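How I Oil a Wooden Board (and Keep It Looking Good)

I've been oiling my own cutting boards for years now, and I still get a silly amount of joy out of it. You wipe on the oil, the grain pops, and a tired gray slab looks like something you'd want to put cheese on! If your board feels rough or thirsty, set aside an evening and do this with me.

What you need: a bottle of food-grade mineral oil (mine is 500 ml and lasts ages), a couple of old cotton T-shirts cut into rags, a lemon, coarse salt, and one sheet of 177-grit... kidding, there's no such thing at my hardware store. Get 180 if you can, 220 for the last pass.

First, scrub. Sprinkle the salt all over, cut the lemon in half and use it like a sponge, going with the grain. Rinse quickly under warm water, don't let the board soak, and stand it on its edge overnight so both faces get air. I did not do this the first time and ended up with a board that rocked like a chair.

Next morning, sand lightly. Kalevi Manninen, who taught the weekend woodworking class I took in Koskela, made us close our eyes and find the rough spots with our fingertips. I still do it. If the board gets fuzzy after washing, sand again with the finer paper, then wipe off every bit of dust with a barely damp rag.

Now the fun part. Pour a puddle of oil in the middle, maybe as big as your palm, and push it out toward the edges with a rag. Do the sides and the ends too — end grain drinks like crazy, so go back over it until it stops soaking in.

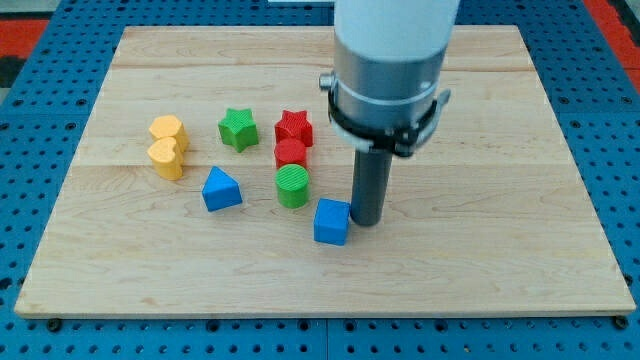 Can I use olive oil if that's all I have?

I'd wait until you can get to the store. Olive oil can go rancid in the wood, and once it smells stale you'll be scrubbing and sanding all over again.

Leave the oil on for at least 2 hours. I usually do mine after dinner and let it sit until morning. Buff off whatever is left on top, flip the board over, and do the other side the same way. Don't skip the back, even if it never gets used, or the two sides will take up moisture differently and the whole thing may cup.

For a brand new board I repeat all of this three or four times in the first month. After that I go by the water test: flick a few drops on, and if they bead up, you're fine. If they sink in and leave dark spots, get the bottle out again.

Lay your oily rags flat outside to dry before you toss them. It's a good habit to have, especially if you ever switch to linseed or tung oil, where a balled-up rag can heat up enough to catch fire.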